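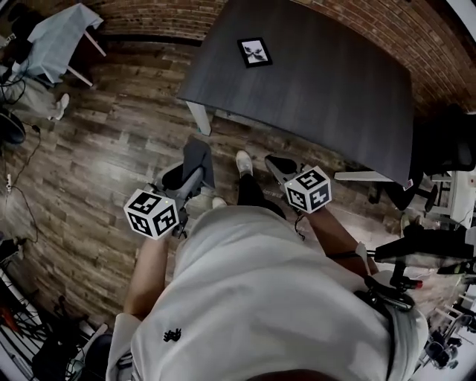 Sprechnotizen, Vortrag Lastow-Treffen, 2019-06-17
Titel: Von der Handbewegung zur Policy. Was in der Software dazwischen schiefgeht

Folie 1
Kurz begrüßen, nicht rumreden. Name, Gruppe, fertig. Dank an Berenice Barajas für den Slot. Fragen gerne gleich dazwischen, sonst gehen sie verloren.

Folie 2, worum es geht
Wir nehmen Demonstrationen mit Handgreifern auf, ohne Arm. Pose der Greifer kommt über Markerwürfel. Daraus wird eine Trajektorie, daraus Trainingsdaten. Klingt nach drei Zeilen Python. Sind inzwischen drei Repos.
Aufnahme-Tool heißt bei uns Dustier, Pose-Schätzung und Glättung ist Cademen. Namen nicht erklären, dauert zu lang.

Folie 3, Zeitstempel
Das Thema, das uns am meisten Wochen gekostet hat. Kamera hat ihre Uhr, Greifer haben ihre, Rechner hat noch eine. Am Anfang alles bei Ankunft gestempelt. Schlechte Idee, USB-Puffer.
Plot zeigen: Versatz zwischen Bild und Fingeröffnung, 80 ms, und der wandert während der Aufnahme.
Lösung: Stempel an der Quelle, Offset am Anfang und am Ende jeder Aufnahme schätzen, linear dazwischen. Zum Schätzen Greifer dreimal schnell auf und zu vor der Kamera, Kreuzkorrelation mit dem Encodersignal. Junaid hat das an einem Nachmittag gebaut, läuft seither.
Falls gefragt wird: PTP probiert, ja. Kamera kann es nicht.

Folie 4, Markerpose
Würfel statt Einzelmarker, damit beim Drehen der Hand immer irgendeine Fläche zu sehen ist. Bei nur einer sichtbaren Fläche: Mehrdeutigkeit, Pose klappt um. Kennt jeder, der mal solvePnP auf ein kleines Quadrat losgelassen hat.
Video abspielen, das mit dem zuckenden Koordinatensystem. Nicht zu lang laufen lassen.
Was hilft:
alle Ecken des Würfels in ein gemeinsames PnP, nie pro Fläche und dann mitteln
beide Lösungen behalten und erst im Glätter entscheiden
Würfelgeometrie wirklich kalibrieren. CAD stimmt nicht, Marker werden von Hand geklebt
Hier Lenni Riihimäki erwähnen, Kalibrierskript ist von ihm. Link auf letzter Folie.

Folie 5, bewegte Kamera
Der Teil, der immer nachgefragt wird. Kamera sitzt am Kopf, Kopf bewegt sich, also ist die Greiferpose erstmal nur relativ zum Kopf. Für beidhändige Aufgaben reicht oft schon links relativ zu rechts, da kürzt sich der Kopf raus. Sobald der Tisch mitspielt, reicht es nicht mehr.
Wir schätzen die Kopfbewegung per visueller Odometrie und legen alles zusammen in einen Faktorgraphen. Fenster offline, keine Echtzeit nötig. Achtung: Hände, Ärmel und Greifer füllen das halbe Bild und bewegen sich mit. Features da drauf vergiften die Odometrie. Maske drüber, grob reicht.
Backsteinwand ist übrigens tückischer als man denkt, sich wiederholende Textur, Loop Closures an der falschen Stelle. Deskriptoren allein glauben wir da nicht mehr, geometrischer Check ist Pflicht.

Folie 6, Zahlen
2.153 Aufnahmen seit April. Davon 1.026 ohne Handarbeit durch die Pipeline. Kurz wirken lassen.
Rest fliegt raus oder geht in die Nachsicht. Häufigster Grund: Würfel zu lange verdeckt. Zweithäufigster: Synchro-Geste vergessen. Dafür piept Dustier jetzt und startet sonst gar nicht. Hätte man früher machen können.

Folie 7, Filter
Was wir automatisch prüfen. Sprünge in der Pose, Geschwindigkeit über dem, was der Arm später fahren kann, Lücken in den Markern, Fingeröffnung konstant über die ganze Aufnahme (= Encoder nicht verbunden).
Erreichbarkeit prüfen wir per IK gegen den Dobson-Aufbau. Menschen greifen gern quer übern Körper, der Arm mag das garnicht. Denise Horrocks wollte die Aufnahmen trotzdem behalten und nur umsetzen, Basis virtuell verschieben bis es passt. Klappt erstaunlich oft. Nicht bei beidhändig.

Folie 8, Policy
Nur kurz, der Vortrag ist kein ML-Vortrag. Aktionen relativ zur aktuellen Greiferpose, Chunks, Latenz beim Ausführen rausrechnen. Wer die Latenz weglässt, bekommt eine Policy die ruckelt, und sucht dann den Fehler im Netz. Wir haben ihn auch im Netz gesucht.

Folie 9, was offen ist
Kontaktkräfte fehlen komplett
Rolling Shutter bei schnellem Kopfschwenk, bisher ignoriert
Versionierung: wenn sich Cademen ändert, alles neu rechnen? Barrett Achterberg sagt ja, die Platten sagen nein
Unsicherheit der Pose ins Training mitgeben, Prototyp liegt da, nicht ausgewertet. Nichts versprechen!

Wenn Zeit knapp: Folie 7 überspringen, 8 auf einen Satz. Folie 3 nie kürzen.

Letzte Folie
Links, Kontakt. Rohdaten geben wir noch nicht raus, die Kalibierskripte schon. Wasser mitnehmen, Adapter für den Beamer auch.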